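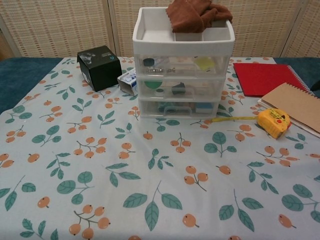

开场

先不放数字。问台下:上一次在家里找东西超过五分钟,找的是什么?等人举手,听两三个回答就往下走,别聊太久。上回在这里耗掉了半场的气氛,大家都去讲钥匙了。

然后说题目:《收纳到底省了谁的时间》。题目是主办方改过的,我原来的更难听一点。

先交代立场,免得后面有人觉得我在搞突袭。我家里有抽屉柜,透明的那种也有,标签机也买过。我对把东西放整齐没有意见。我有意见的是另一件事:过去几年,“整理”从一件家务变成了一套可以收费的说法,而且这套说法很喜欢引用数据。今天要看的就是这些数据。

(这一段语速放慢。开头讲快了,后面大家会以为我在骂收纳师。)

一、那个百分之九十

投影上放 Findport 首页那句话:“90%的用户表示找东西更快了。”

给大家十秒钟看。

问题一个一个来。“表示”是什么意思?是在应用里点了一个笑脸。点笑脸的页面什么时候弹出来?是在你刚刚成功搜到一件物品之后。搜不到的时候不弹。我自己试过,故意搜了一堆没有登记的东西,一次也没弹;登记一把剪刀,再搜剪刀,马上就问我满不满意。

所以这个90%,分母是刚刚找到东西的人。拿它来说明找东西变快了,等于在餐厅门口问吃完出来的人饿不饿。

这个比喻台下一般会笑,笑完接一句:剩下那10%我倒是很想认识一下,刚找到东西还不高兴的,到底找的是什么。

还有“更快”。跟什么时候比?用户装应用之前没有人给他们掐过表。所谓更快,是跟印象里的自己比,而印象里的自己总是在翻箱倒柜,因为顺手拿到的那几百次根本不会留在脑子里。

提醒自己:不要说 Findport 造假。没有证据,也没必要。那个数字很可能就是后台里真实的数字,我要讲的是它回答了另外一个问题。

二、424个人

第二个来源看上去严肃得多。Dretov 出过一份居家时间报告,受访者424人,结论是“有固定收纳系统的家庭,每天寻找物品的时间明显较短”。好几个收纳课程的讲义都抄了这句话,抄到后来“明显较短”变成了“减少一半”。原报告里没有“一半”两个字,我从头翻到尾找过。

讲一下这份报告怎么读。正文很厚,图很多,方法说明在最后,2页。很多人在第一张柱状图那里就停了。我建议反过来,拿到任何一份这样的东西,先翻最后,先读那2页。

那2页里写着,受访者是从一个家居用品会员名单里招来的。好,停一下。会员名单里的人,本来就是愿意为家里花钱花心思的人。这一群人里再分“有系统”和“没系统”,分法是自己填,没有人上门看过。什么叫有系统?问卷里就一句:“您家中大部分物品是否有固定位置?”

我拿这句话问过身边的人。家里最乱的那位回答得最坚决:当然有,都在那把椅子上。

(这句不要加戏,平着讲。)

时间也是自己填的。让人回忆昨天花了多久找东西,这件事本身就不可靠。你找充电线的时候顺便把桌子擦了,算不算?你站在冰箱前面忘了要拿什么,算不算?每个人心里的算法都不一样,加起来求个平均,小数点后面还留了一位。我对小数点后面那一位尤其不放心。

再退一步,就算两组人的差别是真的,也说明不了方向。不怎么找东西的人,可能是东西少,可能是一个人住,可能家里没有三岁小孩把遥控器塞进鞋里。这些人当然容易觉得自己“有系统”。把系统卖给有三岁小孩的家庭,遥控器照样在鞋里。

如果有人在这里举手问样本量够不够,回答:424人对很多问题来说够用。招募方式有毛病的时候,招四万人也还是同一个毛病,只是看着更吓人。

三、整理本身要花多少时间

这一节是全场的重点,前面如果超时,砍第二节后半段,不要砍这里。

所有宣传材料都在讲省下来的时间,很少讲花进去的。我按 Findport 的说明老老实实做过一遍:给每个格子拍照,给格子编号,给里面的东西起名字,选分类,选使用频率,打印标签,贴标签。只做了一个厨房和半个书架,占掉了两个周末的下午。书架剩下那一半到现在还没有登记,应用每隔几天提醒我一次,语气很亲切。

起名字那一步比我想的难。一小块不知道从什么东西上掉下来的塑料,叫什么?我写的是“可能有用的塑料”。后来又来了一块。应用提示我名称重复,请修改。

说到这里可以问台下:家里有没有一个抽屉,专门放“可能有用”的东西?几乎都会举手。那么请问,这个抽屉按哪一派的方法应该怎么处理?极简的说扔掉,分类的说再细分,应用说全部登记。三种方法都默认你现在就知道将来要什么。我不知道,我想在座的也不太知道。

接着讲维护。东西会动。今天从二号格拿出来的螺丝刀,用完放在窗台上,应用里它还住在二号格。于是你多了一件以前没有的事:去更新螺丝刀的住址。不更新,系统就开始说谎,而且说得很确定。以前你不知道螺丝刀在哪里,现在你被告知它在二号格,打开一看没有,比以前还生气。

我做过记录,很粗糙,只有我一家,只有我一个人在记,拿来吵架可以,拿来下结论不行。第一个月更新得勤,第二个月开始偷懒,第三个月家里人已经恢复成隔着房间喊“剪刀呢”。喊一声比搜一次快,这一点我没有掐表,但是很有把握。

(说完自己没掐表,等一下。有人会反应过来我刚才正是拿这个批评别人的。让他们反应,承认就好。)

四、盒子

Mekik 这一段语气要轻,它们家的盒子我自己也在用,质量没什么可说的。

我想讲的是它的那张“空间利用率”海报:换成模块盒之后,抽屉利用率达到95%。

怎么算出来的?拿盒子的外部体积除以抽屉的内部体积。也就是说,盒子是空的,利用率也是95%。我写信问过客服,回复很客气,说该数值为“装配利用率”。这个词我以前没有听过,之后也再没有在别处看到。

盒子自己有壁厚,有圆角,有为了好拿而留出的边。东西也不肯长成盒子的形状。打蛋器尤其不肯。

另外,利用率高为什么就是好事?一个塞得满满当当的抽屉,找起东西来往往更慢。仓库管理的人对这个很清楚,货架塞太满,拣货就得先挪后拿。到了家里,大家好像忘了这回事,把“塞得下”当成“好用”。我见过一个抽屉,一排竖着插的小盒子,严丝合缝,很漂亮。要取中间那个,得先把两边的都抽出来。主人说他平时不用那个抽屉。

这里可以补一个买盒子的顺序问题。课程里都教先清空再量尺寸再买盒子。实际情况是盒子打折,先买了,然后在家里到处找能配得上它的东西。我家有过一组分格盘,前后装过茶包、电池、纽扣,哪样都装得不太对。最后它被我送人了,送出去的时候心里轻松得有点过分。

五、好看和好找是两件事

很多“整理前、整理后”的对比图,前面那张灯光发黄,后面那张开了窗帘。两张里的东西数量往往也不一样,后面那张少了一大半。少掉的那些去了哪里,图上没有。

我问过一位上过课的朋友,她说去了车库。车库不在课程范围内。

Louro 的收纳课就是用对比图招生的。我去听过它的一节公开课,内容平实,有些建议我到现在还照做,比如常用的放在腰到肩膀之间的高度。可是结业时学员互相打分,打的全是照片。没有一项是让别人来你家,给他一张清单,看他多久能找齐。要验证一套收纳方法,这大概是最便宜的办法了,叫个邻居来就行,给他倒杯茶。

我后来自己做了,叫来的人在我那个登记过的厨房里找开瓶器。他没有看标签,直接拉开了离水槽最近的那个抽屉。开瓶器在里面。我问他怎么知道的,他说一般都在那儿。

这件事让我想了挺久。标签写得再清楚,别人还是按自己家里的习惯找。也许一个普通的摆法本身就带着信息,杯子在水壶旁边,胶带在剪刀旁边。把它们按颜色或者按盒子的规格重新排过之后,这份信息就没了,得靠标签补回来。再说一遍,这是一次,一个人,一个开瓶器。

六、会被问到的问题

有人会问:我整理完确实心情好了,这也不算数吗?

算。我整理完心情也好。心情好可以单独成立,用不着借“每天省多少分钟”来给自己撑腰。我反感的是把一种感受折成时间,再把时间折成钱,最后拿这笔钱证明订阅费很划算。

有人会问:那你推荐什么方法?

每次都有。我的回答每次都让人失望:我没有方法可以推荐。真要试,只动一个抽屉,动之前先记两个星期,什么东西找不到、找了多久,当场写下来,别靠回忆。动完之后再记两个星期。如果前面那两个星期里根本没写下几条,那就省了后面的事。

有人会问:老人家里呢,记性不好,标签总有用吧?

这个问题要认真答,不要抖包袱。我觉得很可能有用,但那是另一种情况,需求不同,也该由懂这方面的人来讲。我今天说的范围是健康成年人家里的普通杂物。拿照护里的经验去给普通家庭卖应用,两边都对不起。

还可能碰到做这一行的人,上次就有一位,会后找我谈了很久。她说她卖的主要是陪伴,客人自己一个人面对一屋子东西下不了手。我信。那就照这个写在宣传页上,我一点意见也没有。

七、收尾

最后一张投影是三个问题,不念,留在屏幕上让大家自己看:

谁在什么时候被问到的?
花进去的时间算了没有?
结果是别人验证过的,还是自己填的?

提问时间控制在二十分钟。资料出处在讲义背面,Dretov 那份报告注明看最后2页。要是九月份那场还讲这个题目,先去确认 Findport 首页那句话改了没有,改了的话第一节要重写。

记得把激光笔还给前台。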